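Gukik word list, README

Gukik is a plain text list of 3848 words for household textiles and clothing, with spellings and regional variants. Of these, 1676 have a short definition. Files are UTF-8, one entry per line, tab separated.

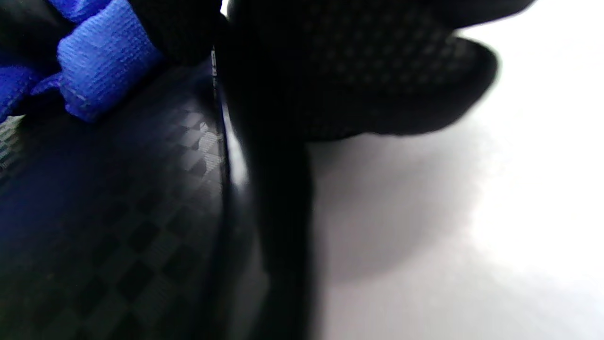
Surface terms are filed by how a material feels to the touch. Under "mesh" go fabrics with a grid of tiny holes or dots, like the black glove; "checkered" covers any raised or printed squares. An entry can carry two tags.

Folded items are listed under the garment name if known, otherwise under "cloth".

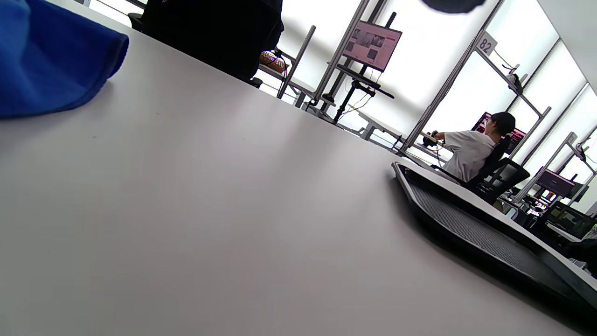
Kathleen Mac an tSaoi wrote that "cloth" is too broad and should be split by weight. The tag stays as it is until the June release.

Plurals are left out unless irregular. Send corrections as a patch against words.tsv.

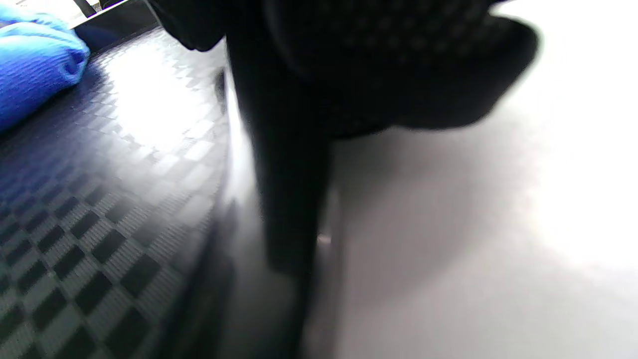
Fig. 3. Black, dotted surface.

License: free for any use with credit to Trerix.

Contact: Oisín Ó Gríofa, Trerix | © Trerix | Back to top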